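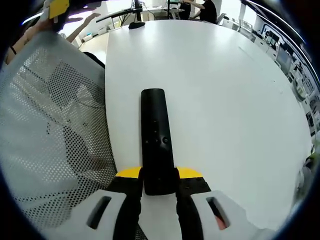 Two readers wrote in to ask whether the remotes can go in the same drawer as the pens, and one of them, from the Dimberg office, would like every shared table to have a hook underneath.

The drawer works if it has a divider. The hooks were tried on the fifth floor at Wundasell and people stopped using them by Tuesday.

Shared Tables, Moltach Building
Gallery 5 of the office series

Moltach moved to shared tables in March. There are 64 seats on the two open floors and no assigned places, so whatever is left on a table belongs to the next person who sits there. This page is about the small items: remotes, mice, pens, adapters. The earlier galleries covered lockers, phone booths and the kitchen.

Large white table, curved edge, mesh chair
The remote is a slim black one with round buttons nearly the same color as the case. Dark buttons are hard to read in the evening, and several people have asked for a strip of light tape on the power button. The mouse at the far side of the table is black too. Small black items show up well on a white top, which was one of the arguments for ordering white.

Notes on the furniture

The tops are wiped down at 6 p.m. with a damp cloth and plain soap. Spray polish leaves streaks and should stay in the closet. Smudges from hands come off with the cloth. Ink needs a little rubbing alcohol.

The curved side goes toward the aisle. It gives more room to get past with a chair pulled out.

Mesh chairs are vacuumed once a month with the brush head. Please don't hang wet coats on them.

Remotes go back in the drawer at the end of the day, with the batteries left in. Spare batteries are on the Ko shelf next to the printer, second bin from the top. If a remote is missing, write the room number on the sheet inside the cabinet door.

Next gallery: cables and floor outlets, room 267.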